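3.2 Clearing garments from a bed into an open box

We come now to the task that took up the better part of our spring, and of which, I must confess, we have grown rather fond. The robot is asked to take garments that have been left lying on a made bed and put them, one at a time, into an open cardboard box on the floor beside it. Anyone who has tidied a bedroom will know how little thought this needs. For a robot it is a surprisingly long job, as cloth has no fixed shape to aim for, the bed gives way under the fingers, and the box is a good deal lower than the place where the work begins. We chose it for those very reasons, and also because the people who kindly let us into their homes in Fenulbridge told us, more than once, that picking up clothes was the chore they would most gladly hand over.

Each attempt begins with a view from the head camera, which takes in most of the bed and the floor next to it, and from which the planner (we call it Lerex) picks a garment and a rough place to take hold. From there on the wrist camera has much more of a say. Its view is close and often quite blurred beyond the hand, and a large share of it is taken up by the black fingers themselves, so that what remains of the cloth may be little more than a patch of colour.

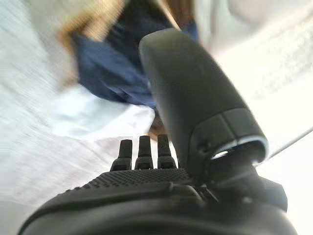 In our earlier system, Jotberg, the wrist view was switched off once the hand had come near the bed, on the grounds that so little of the garment could be made out. Ngọc Hồ, who ran the first round of trials in March, noticed that this threw away something useful. Even a soft patch of navy or white changes its outline as the hand comes down, and the way it changes says a fair amount about whether the fingers are going to meet a fold or slide across a flat stretch of material. Lerex therefore keeps both views running throughout, and simply gives the head view less weight as the hand gets closer. We learned this weighting from demonstrations and made no attempt to tune it by hand, having spent too many afternoons doing just that with Jotberg.

A word about colour may be helpful to those who would like to repeat the work. Pale cloth on pale bedding is by far the hardest case. In strong daylight a white garment and a white sheet wash out together, and the planner has to lean on creases and shadows to tell the one from the other. Dark garments on a beige or white cover are far kinder. We did not draw the curtains or bring in lamps to make life easier, since a method that only works in a carefully lit room would be of small comfort to the households we have in mind.

Once the cloth is held, the arm lifts it clear of the bed and carries it out over the side. We found it best to stop with the garment hanging above the box, let the head camera take one more look, and only then lower and open the hand. This pause adds a little time to every attempt, but it gives Lerex the chance to shift the hand sideways if a trailing corner is likely to catch on a flap. 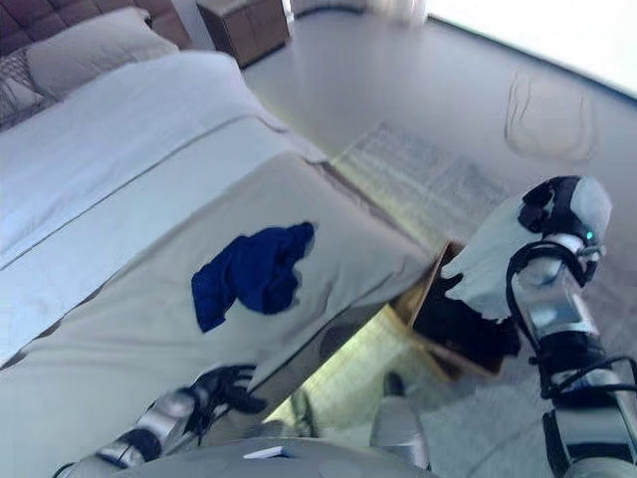
Figure 2. Head camera view during the task: the right hand holds a white cloth above the open box, with a navy garment still on the bed runner.

We ran 100 attempts with Lerex and the same number with Jotberg, using the same garments and the same starting layouts, which Elaheh Yazdani drew up beforehand so that none of us could favour one system without meaning to. An attempt was counted as a success only if the whole garment ended up inside the box; a sleeve left hanging over the side was a failure, however neat the rest of it looked. Jotberg succeeded in 49 of its attempts. Lerex did clearly better with dark garments and somewhat better with pale ones, and the full breakdown by colour and starting layout is given with the Shokri set, our collection of recordings from these trials.

The failures that remain are mostly of two kinds. In the first, the fingers close on the bed cover along with the garment, and the lift drags both. In the second, the hand lets go cleanly but the cloth clings to a finger for a moment and lands across the rim. We return to the first of these in Section 4, where we try a small sideways tug before the lift. The second we have left alone for the time being.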